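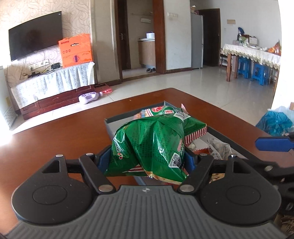
June 26, 2017

Slept badly again. Too warm with the window shut and too loud with it open, and the man across the road has taken to moving his bins at midnight. Gave up at five and made tea.

The talk at the library was tonight and I went, mostly so that I could say I had. Divina Padilla gave it. She has a book out about sleep and a course to go with the book, and by the end of the evening I had the feeling the book was there to sell the course. The room was full. I counted four people I know from the allotments, all of them yawning before she had started, which I suppose is who you would expect at a talk on insomnia.

Her case is that we all used to sleep in two shifts, with an hour or two awake in the middle, and that we should go back to it. I have heard this before. There may be something in it for some places and some centuries. What I don't see is how you get from there to me getting up at two in the morning to do her breathing exercises. People in the past did all sorts of things. They slept with the pig in the next room.

She had a slide saying that 600 people had done her programme and nearly all of them slept better. I put my hand up and asked how she knew. They had filled in a form, she said. I asked whether the ones who dropped out had filled in a form as well, and she said that was a really interesting question and took one from the other side of the room. I don't think she is dishonest. She has the look of someone who believes every word, and I find that harder to argue with than a crook.

The course runs for 28 days and costs 200 pounds. For that you get a daily email and something called the Tirkarus method, which as far as I could gather means lying on your left side and counting backwards. My mother told me to count sheep and charged nothing. There is a spray as well, Lahlou, lavender and something else, to be used on the pillow. It was passed round. My neighbour in the next seat sneezed until the interval.

Valentin Ammann was there, with one of those wristbands that tells you how you slept. His is a Ketix. He showed me last night's chart on his telephone: a blue bit, a darker blue bit, and a score out of a hundred. He got 71 and was quite low about it. I asked how he had felt on waking and he said fine, until he looked. I said there was his answer, but he has already paid for the year. He told me that back in April it gave him two hours of deep sleep for an evening he spent in the armchair watching the snooker. He offered this as a funny story and went straight back to worrying about the 71.

I am not against finding things out. If somebody took a few hundred bad sleepers, gave half of them the left side and the counting and the other half something equally daft, and didn't tell anybody which was supposed to work, I would read the result with interest. I would even take part, if they did it nearby and there was parking. But it is always forms and testimonials, and a woman called J. from Kent whose life has been changed.

My own record, such as it is. I kept a notebook through the spring, on the back pages of the seed one. Bad nights: after cheese, after no cheese, after a long walk, after sitting about all day, after ringing my sister. Good nights: much the same list. The only thing I would put money on is the tea after nine, and I have not given that up, so it can't bother me as much as I make out.

The doctor offered me Zanison last winter and I took it for a week. I slept, I think, but went about until lunchtime as if I had a wet coat on. The rest of the packet is in the bathroom cabinet. I should take it back to the chemist – it has been on the list since February.

Walked home the long way by the canal. Still light at half past nine and the swifts very high up. Two boys fishing, no fish. Had toast, and the end of the rhubarb, which has gone stringy and wants pulling up or leaving alone until next year.

I did pick up her leaflet. It says no screens, no clocks in the bedroom, and write down your worries before bed so that they are out of your head. I have now written for half an hour and feel wide awake.

Tomorrow: beans, bank, ring about the gutter.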